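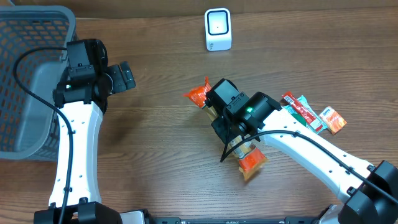 3 min read

Ticket 428: Shared pantry list keeps dropping items after syncing
Status: Resolved
Product: Lernix Household Lists
Opened by: Mirela Toledo, Oretville

Original message

Hello there, and thanks in advance for reading all of this, I do tend to go on! We keep one big pantry list for our house and my mum's place up the road, mostly school lunch things, snack packets, tinned tomatoes and the like. It has worked beautifully for years. Since the August update, though, anything I add on my phone shows up on Mum's tablet for a minute or so and then vanishes from both. I had 374 items on Sunday-best behaviour before this and now the list stops at 344, so 30 have gone missing. I've tried signing out and back in, and I restarted the router as well.

Reply from support, 9:40 am

Hi Mirela, thank you for such a thorough note, and I'm sorry about the missing groceries. Your items are very likely still on our side. Could you please open Settings on both devices, tap Household, and tell me which name is written beside "List owner"? Please don't delete anything just yet.

Mirela, 11:15 am

Mine says Toledo Home. Mum's says Salazar, her old account from when she lived in Gidside. I'd forgotten all about that one! I thought we'd closed it when she moved.

Support, 11:50 am

Lovely, that's the culprit. The tablet is treating the old account as the owner and putting its own older copy back over yours. Here is what to do:

1. On the tablet, go to Household and choose Leave list.
2. On your phone, open Deleted items and tap Restore all.
3. Send your mum a fresh invitation to the Toledo Home account.
4. Leave both devices on the charger with the app open until the little cloud stops spinning.

Mirela, 4:20 pm

All 374 are back, hooray! The cloud took eight minutes on the tablet. Only niggle is that the colour labels on the snack section have gone back to grey. Is there any way of getting those back?

Support, 4:45 pm

Labels are saved separately, I'm afraid, so those need setting again by hand. Press and hold the section heading and choose Colour for the whole group. I'll mark this one resolved, but reply any time within 30 days and it will reopen.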